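Jatstead Hall Repairs — Progress Report to the Gondik Community Fund
01/05/2020

Work on the hall is on schedule and inside the grant. Since January we have replaced the guttering on the north side and cleared the drain that was backing up into the kitchen. Bansal Plumbing fitted the new hot water unit and billed us $700, as quoted.

The colour choice for the main room is still open. User groups have asked for a dark wall under a red ceiling. The Atcombe paint shop will hold its price until we decide.

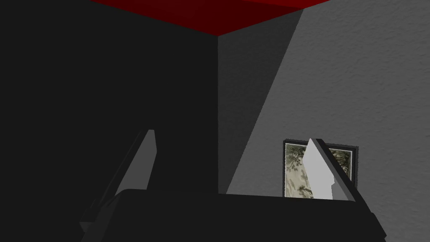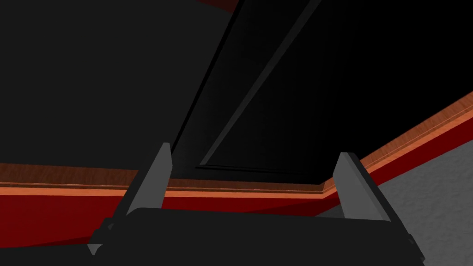

Priya Lindqvist

Spending to date is $4,000, including the plumbing. The side door needs a new frame as well as a new lock — we had only budgeted for the lock — and this will add up to $155. We can cover it from the painting line and are not asking for more money.

We have 90 chairs to re-foot before the floor is sealed. The old rubber ends leave black marks and the sealer won't hide them. The floor contractor needs the room clear overnight, so the chairs will go in the shed.

Receipts are attached. The next report will cover the floor and the ramp rail.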